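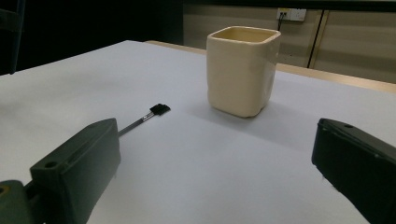 A square ceramic cup with a cream glaze and rounded corners

A square cup is a drinking vessel whose body has four sides in place of the usual round wall. The corners are nearly always rounded, both for comfort at the lip and because clay tends to crack along a sharp fold. Square cups are made in stoneware, earthenware and porcelain, with or without a handle, and are used for tea, coffee and short drinks. Many end up holding pens, brushes or toothpicks.

Making

There are three common methods. In slab building, clay is rolled flat, cut into panels and joined at the edges with slip, a mixture of clay and water. In the second method the cup is thrown round on a wheel and pressed into a square while the clay is still soft. This leaves the sides slightly bulging, and many potters keep the swelling as part of the shape. The third method is slip casting, in which liquid clay is poured into a plaster mould. Cast cups are more even and the walls are thinner.

Flat sides move more than curved ones during drying and firing. A panel may sink inwards or the rim may twist, so square cups are dried slowly, often upside down for the first day. The Wurnby pottery recorded 824 square cups in one year of production, of which 148 were rejected before glazing — most of them for warped rims.

Glaze

Pale glazes such as ivory and cream are widely used on square forms. The glaze may run thin over the corners and gather lower down, giving small changes of tone. The inside can look warmer or more yellow than the outside, depending on the thickness of the glaze and the light.

Use

A typical square cup holds up to 300 millilitres. Drinking is easiest from a corner, which acts as a rough spout; drinking from a flat side spreads the liquid across a wider part of the mouth. Square cups pack closely on a shelf but seldom stack well. Tea stains collect in the inner corners and are best removed with a narrow brush.

Collecting

The potter Lilla Kozma made square cups at Irnance for much of her working life, usually without handles. Her cups carry a pressed mark under the foot, and later ones are also numbered.

Related articles
Beaker (drinkware)
Irnance pottery
Latuheru glaze
Merska stoneware
Slab building
Slip casting
Tea bowl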